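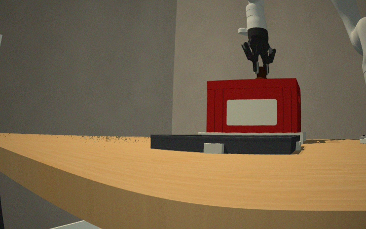

Friday, May 22, 2026
By Socorro Cusi
4 min read

Couldn't sleep after the news about Mishra, so I got up and made toast and sat at the kitchen bench with the old scarf over my knees, which is a silly thing for a grown woman to do but there you are. He was our goalkeeper for 6 seasons and I don't think he ever once caught a ball cleanly. He punched everything. Crosses, corners, soft little back-headers a child could have gathered, all of it went flying off his fists into the car park, and we loved him for it.

Noel rang before breakfast. Noel Barredo has stood next to me at Camomton since we were both young enough to climb the fence, and he isn't one for the phone, so I knew he'd heard. We mostly went over the Kasell match again. Everyone remembers the penalty save, but what Noel remembers is Mishra running the full length of the pitch afterwards to apologise to their striker, and the referee having to walk him back to his goal by the elbow with the whole ground singing. The paper said 3,000 were there that night. Noel says 4,000, and he'll go on saying it until they bury him too.

He wasn't a great player, I suppose I should write that down while I'm being truthful. He was dropped twice, and the year we went down he let one through his legs at Mesov that I still see when I close my eyes (bouncing, bouncing, so slowly!). But he came into the clubrooms afterwards and stood there in his socks and said sorry to each of us, and somebody's nan gave him half her sausage roll.

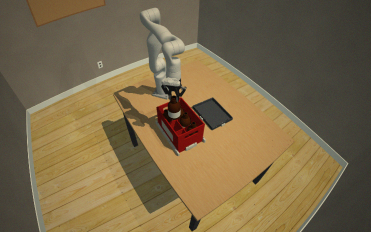
I've been trying to remember the last time I spoke to him properly. It must have been the end of last season, over by the turnstiles, when he asked after my knee and I asked after his, and we agreed that neither of us would be getting a call-up. His colour wasn't good. I noticed and said nothing, and I've been turning that over all day while I hung out the washing and did the beans.

There's to be a minute's applause before the next home game. Noel wants us all to punch the air at the end of it, both fists, the way he did. I told him I'd feel a fool and then I practised in the hallway mirror, and my shoulder clicked.

I must find the programme he signed. I think it's in the blue suitcase with Mum's letters, unless I lent it to Noel, in which case I'll never see it again. Will look tomorrow, when the light's better.

Last updated: Friday evening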